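How We Build a Robot Arm at the Shared Workshop

Written for young readers, age eight and up
Henrik Hagedorn, Fernatness Workshop
1 Dec 2023

Maybe you have seen a robot in a film. It walks, it talks, and often it wants to rule the world. The robot in our workshop does none of these. It is an arm. It stands on a table, it has a hand with two fingers, and on a good day it can pick up a thing and bring it to another place.

Our workshop is in Fernatness, in the old building behind the bus station. Many people share it. On one side they repair bicycles, on the other side they sew, and in the middle we build the arm. We call the arm Eichhorn. It is a short form of the German word for squirrel, and I chose it for the way a squirrel holds a nut.

In this text I want to explain to you how such an arm works. If there is a word you do not know, look at the end, where I have put a small word list.

What is inside an arm?

Bend your own arm. You feel one joint at the shoulder, one at the elbow and one at the wrist. A robot arm has joints also. In each joint of Eichhorn sits a motor. When the motor turns, the part after it turns too. If only the shoulder motor moves, the whole arm swings, like a gate. If only the wrist motor moves, the hand tilts and everything else stays quiet.

Now try to touch your nose. Did you think about your shoulder? Probably you did not. Your brain has made this kind of movement so many times that it comes by itself. Eichhorn has no such luck. A computer must tell every motor how far to turn and how fast. These numbers go through cables, and the electric power for the motors goes through cables too. There are always more cables than you planned. When I started, I thought I would keep them in nice order. I still think it every January.

The hand

The hand of a robot is called a gripper. Ours is black and has two fingers. You may ask why not five, like you have. Take a pencil between your thumb and one finger, and lift it. You see that two are enough for many jobs. Five fingers need many more motors, and each motor can break.

The fingers are moved by small bars which are called linkages. If you have opened an umbrella, you know already how a linkage works. You push one part, and the bars carry your push to the other parts, so that they all move together. In our gripper the bars spread out to the sides, and screws are set into them. When the bars move, the fingers come together or go apart.

On the inner side of each finger is a pad. The pad is the part that touches the thing. Without good pads the gripper is like a person with soap on the hands.

It is also important how strong the fingers press. An egg needs a soft touch and a full bottle needs a strong one. For a hard plastic part it is not so difficult, and for this reason we began with plastic parts.

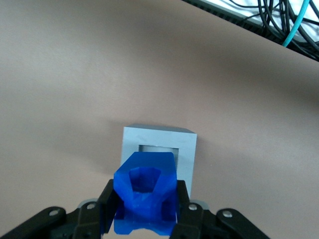 Making your own parts

Many of the things we practice with are 3D-printed. A 3D printer is a little like a tube of toothpaste on rails. It melts plastic and draws a thin line with it. Next to this line it draws another, until there is a flat layer. Then it goes up a very small step and draws the next layer on top.

Before the printer can start, somebody must draw the part on a computer. At our workshop the children do this also. You begin with a simple block, then you cut something away, perhaps a corner or a hole. The blue plastic I like best, because light goes into it, and every flat side has a different blue.

A part with many slanted sides is a good test for a gripper. A cube is easy, for its sides are straight and the fingers lie flat on them. On a slanted side a finger can slide, and then the part turns in the hand like a fish. So we look for the place where both pads sit well, and we teach this place to the arm.

How does the arm know where things are?

You have two eyes in your head, and your head is quite far from your hand. Eichhorn has a small camera near its wrist. When the hand moves, the camera moves with it. Imagine you had an eye on your wrist! You would see your fingers very big, and behind them the thing you want to reach.

Such a camera helps when the hand comes close to something. If a box has an opening in the front, the computer can compare two places: where is the opening, and where is the part in my fingers? If the part is too far to the left, the hand must go a bit to the right. The computer asks this question again and again, many times while the hand moves.

We like to keep the tabletop around the box free. A plain table is easy for the computer to understand. If there are ten pens and a sandwich on it, the computer has to find out first what is a pen, what is a sandwich and what is the box.

Practice, practice

When you learned to ride a bicycle, you fell. Eichhorn makes mistakes also, and we write them in a notebook. In one week we let it try 72 times to lift a part and carry it. It dropped the part 15 times, and 11 of these drops had the same reason: the fingers closed too early. A girl from the Clistcombe school found this when she read the notebook. We changed one number in the program, and the next week was much better.

So please write your mistakes down. A mistake in a notebook is useful for a long time — a mistake you only remember becomes smaller every day, and at last you believe it was not yours.

Rules at our table

Hands stay off the table when the arm has power.
Long hair is tied back, and scarves go on the hook.
One person stands at the red stop button and does nothing else.
If you hear a strange noise, say "stop" loudly. It does not matter if you were wrong.

Try it at home

You need two wooden spoons, a sock and a friend. Put the sock on the table. Take one spoon in each hand and lift the sock with them. Now close your eyes, and let your friend tell you where to go: left, right, up, down, close. Your friend is the computer now and you are the arm. After five minutes change places. Most children tell me that it is harder to be the computer.

Small word list

Gripper: the hand of a robot.
Joint: a place where an arm can bend or turn.
Linkage: bars which are connected and carry a movement from one place to another.
Motor: a machine that uses electric power to turn something.
Pad: the part of a finger that touches the thing.

The robot table is open to children from age 8 on Saturday mornings. From Gavcombe you can take the bus to the last stop, and then it is the green door.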